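Tuesday, late

Third week on the Virkora job and I finally feel like I know what I'm doing with my hands. My wrist disagrees. I iced it when I got home and I'm typing this mostly with the left.

Today was hats and soft black things. The task card says cap and stand, one item per take, slow approach, close, lift, hold, set down, open. The idea is that the robot gets shown the whole motion through the gripper we hold, so any sloppy habit of mine ends up as a sloppy habit of the robot's. Kavinda put it that way on the first day and I keep hearing it when I rush.

I got in at eight and did the cap first while the light was still even. The stand is only a bit of gold wire with a ring for a base and it slides if you brush it. I knocked it twice before coffee. After that I stopped well short on every approach, opened the fingers wide, waited a beat, then went in. That made the takes longer but I threw fewer of them away. 27 kept by lunch, which is my best morning so far. Last Tuesday I had 6.
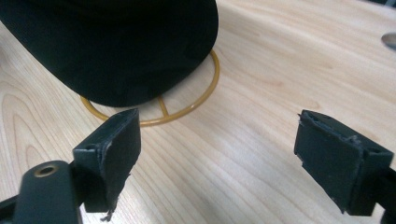 Photo: Gayan Dewan

Gayan has been keeping pictures for the project log at Trovow, so I asked him to send me a couple for this. The pads on the fingers are getting ragged. I wrote it on the board and Gayan says new ones come Thursday, but he said that about the last set too. I don't think it hurts the takes much. It does change how the cloth lets go at the end, though, and I'd like somebody to decide whether we swap both pads in the middle of a task or wait until it's finished. I'd wait.

Lunch was the rest of Sunday's rice. Mutua had the crossword and wouldn't share it.

The afternoon was harder. A cap has a shape and you can plan for it. Thin black fabric has no shape until you squeeze it, and then it has a different one every time. I tried coming straight down and got too much in the jaws. I tried an edge and got one layer, and it slipped on the lift. What worked best was going in at a slant, taking a fold near the middle and closing slower than felt natural. I also had to keep my other hand away from the cloth. I fix things without thinking. If I smooth the cloth between takes that's fine, but if I do it during one, the take is no good.

I asked Nazma whether I should throw out the ones where I missed, backed off and got it on the second try. I had been deleting them for two days. She said keep them as long as the second try is clean, because the robot is going to miss too and it might as well see somebody recover. I wish I'd asked on Friday. I counted back and I had dumped 3 good ones yesterday alone.
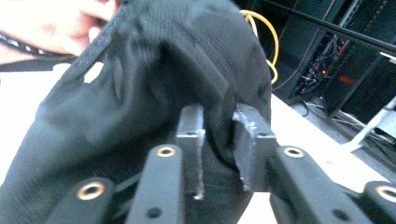
Imtiaz doesn't agree with any of this. Doing it by hand is too easy, he told me while I was packing up, and you feel the cloth through the handle and forget that the arm can't. He would have us all on the remote rig in the Khan room, pushing the arm around with the controllers, even at a quarter of the speed, so that what gets recorded is what the arm can really do.

I said I'd done an hour on the remote rig last week and got four takes and a headache. He said four real ones. We left it there. I thought about it on the bus and he has a point about feel. I do grip by feel, and by the end of the day I'm hardly looking at the fingers. Tomorrow I'm going to try a set where I only close when I can see the fold sitting between them, and compare.

Bus to Illosmont was late again. Leftover soup, laundry, called Mom. She asked if the robot can fold a shirt yet and I said we are on hats.

For tomorrow: charge the spare battery, bring the wrist brace, ask Nazma about the pads before I start. Get there before Mutua and take the crossword.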